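Rough mix of the harbor piece is up

6/8/18

I finished a rough mix of the second piece last night and put it on the music page. It runs a little under four minutes. The working title is still Skiltberg, after the harbor town in the story, and I will probably keep it because I have been typing it for so long that anything else looks wrong.

For anyone new, I am writing music for an audio drama called Kosham. Khanyisile Fourie writes the scripts and I write the score. There will be 9 episodes if we get through all of them. The first piece I posted was the opening theme, and this one plays whenever the story goes back to the harbor. It's slower and a lot less busy than the theme.

The tempo is 76. I started it at 60 and that sounded fine with just the piano, but once the cellos came in it dragged badly. I tried a few speeds in between and did not like any of them. At 76 the low notes still have time to ring and the tune can be hummed without running out of breath. I know this from humming it in the car for two weeks.

The melody is only five notes for most of its length. It goes up, hangs there, and comes back down a different way. Bontu Derese played the cello part for me, twice through, and I layered both takes. She plays slightly behind the beat on the second one and I left that alone. When I lined it up with the grid it lost something, so I put it back. The violins are samples. The bass clarinet is also samples, and I think that is the weakest part of the mix. If you listen on headphones you'll hear the same attack on every note starting in the second verse.

I've been bouncing the mix and then listening to it while I do other things in the house, like dishes and laundry. If I sit at the desk I start moving faders after ten seconds. Away from the desk I only notice what is really bothering me. This week it was the cymbal swell before the last section, which was too loud every single time. It's down quite a bit now.

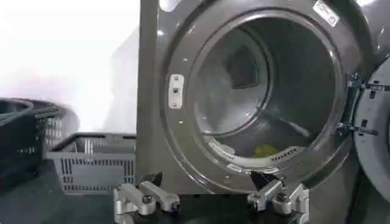
Laundry day.

The part I'm least sure about is the middle. Khanyisile's script has the main character, Hailu, waiting on the dock through a whole night, and she wanted the music to carry most of that without any talking over it. I wrote a long section with one held chord and a small piano figure that keeps changing its last note. She likes it. I think it could lose eight bars. We agreed to leave it until the voices are recorded, and that won't be before September.

A few people asked what I use. It's an old laptop, one decent microphone, and a keyboard with a sticky F sharp. The reverb is the one that came with the software. I did try a tape effect on the piano and took it off again because it made the tuning wobble in a way that fought with the cello.

The project file is now called harbor_958, which has nothing to do with how many versions there are. I typed it in wrong early on and kept adding to it. The older ones are in a folder I should clean out.

Next up is the theme for Lurex, the singer who shows up in the third episode. It needs to sound like something a tired band would play at the end of the night, so I'm thinking upright bass, brushes, and a muted trumpet if I can find someone who plays one. I have the chords for the first half. The second half is a note on my phone that says "same but sadder," and I will have to work out what I meant by that.

If you listen to the rough mix, let me know how the low end sounds on your speakers. Mine are small and I don't trust them below the cello. Comments are open, or you can use the contact page.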